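Subject: Re: [wullesel-users] How many pushing examples before first training?

Hello all,

On the question from Pletside in November:

> We have 60 episodes of block pushing and the policy is
> still drifting to one side. Is it worth to collect up to 200
> before we train again, or is something wrong with the
> examples? We always start from the same layout.

I think the last sentence is your problem. At Tirnunby we did the same and our first policy learned the layout and very little about the blocks. Now we change the start every time and we write the instruction after the blocks are placed, so the person who drives the arm reads it fresh. A typical board for us has a few groups by colour, and the instruction names one block and one target, for example "push the red star to the yellow heart".
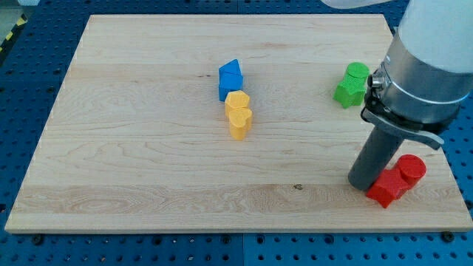 What we do at Tirnunby

1. Put the blocks by hand, with at least one pair touching. The policy needs to see how to separate them.

2. Use the same shape in two colours, like a green star and a red star. Otherwise it can ignore the colour word completely.

3. Keep the slow episodes. If the operator misses the block and comes back to it, this is useful data. We only delete when a block falls from the board.

4. Stop after 7 episodes and change the operator. Each person has a habit of approaching from one side, and I suspect your drift comes from there.

With Meng as the labelling tool you can sort the episodes by first contact direction. Please try this on your 60 before you collect more. If most of them push from the same side, you have the answer.

Has anybody compared a round finger with a flat one for this task? I would be glad to see numbers.

Regards,
Tirnunby robot lab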